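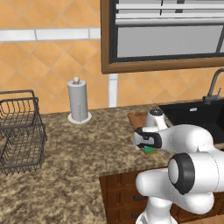

Retail Sales Associate, Menswear and Footwear (Part-time to Full-time)

Cloutier Clothing, Dresdale store
Posted 23/08/2016

Cloutier Clothing sells men's shirts, knitwear, outerwear and boots from two stores, one in Dresdale and one in Goltberg. We are hiring 3 sales associates for the Dresdale store. The positions start part-time and move to full-time hours for the holiday season in December. At least one of them will stay full-time in the new year.

The Dresdale store is on two levels. Shirts, suiting and ties are on the main floor. Boots, coats and workwear are downstairs, along with the fitting rooms and the alterations counter. You will be trained on both floors and scheduled on whichever one needs you.

What you will do

Greet customers and help them find the right size, cut and colour
Measure neck, chest, sleeve and inseam, and write up the measurements on an alterations ticket
Fit boots and dress shoes using a foot measuring device
Pin trouser hems and jacket sleeves (we will teach you)
Run the cash register, process returns and exchanges, and put through special orders
Fold, steam, tag and restock
Check in deliveries against the packing slip and report short or damaged shipments to the floor manager
Change over the window and front table displays every second week
Answer the phone and reply to stock inquiries from the Goltberg store

The lifting is real. Boot cartons weigh up to 50 pounds and have to come down a flight of stairs on delivery days. Most of the shift is spent on your feet.

What we are looking for

You have worked in a shop before, or in another job where you dealt with the public all day. Clothing experience is an asset but is not required. You can do simple math without a calculator, your handwriting is legible, and you show up on time. Some knowledge of fabrics is useful: the difference between a worsted and a flannel, for instance, or why a customer should not put a merino sweater in the dryer. If you don't know this now, you will be expected to learn it in your first month.

A second language is welcome. Please mention it in your letter.

You must be 18 or older and legally entitled to work in Canada.

Hours

Part-time associates work 20 to 24 hours a week through the fall. Shifts are 9:30 to 5:30 or 12:30 to 9:00, with an unpaid half-hour meal break. Everyone works some weekends. The schedule is posted two weeks ahead and swaps are fine as long as the floor manager has signed off on them first.

No vacation requests can be approved for December. If you already have travel booked that month, tell us when you apply.

Pay and benefits

Hourly wage based on experience, reviewed after 3 months
Commission on made-to-measure suits and shirts
Staff discount on regular-priced stock, starting on your first day
A clothing allowance of $625 a year, paid as store credit, once you have passed probation
Extended health and dental for full-time staff
Bus pass subsidy for staff commuting from Benddale

Staff wear their own clothes on the floor. Collared shirt, proper trousers or a skirt, leather shoes or boots. No visible logos from other retailers and no runners. The allowance can be spent on anything in the store, but most people put it toward shoes.

How to apply

Bring a resumé and a short cover letter to the Dresdale store and leave them at the main floor cash desk, or mail them to the store marked Hiring. One page each is plenty. Include the names and phone numbers of two people you have worked for and tell us which shifts you cannot work.

Interviews will be held at the store and take half an hour. Applicants we want to see a second time will be asked to do a paid four-hour trial shift. We will phone everyone who is interviewed, whether or not they are offered a position.

If you applied last year and would like to be considered again, please send a new application. We do not keep old ones on file.

The Goltberg store is not hiring at this time. Alterations work is handled separately, and experienced tailors or seamstresses should ask for the alterations counter directly.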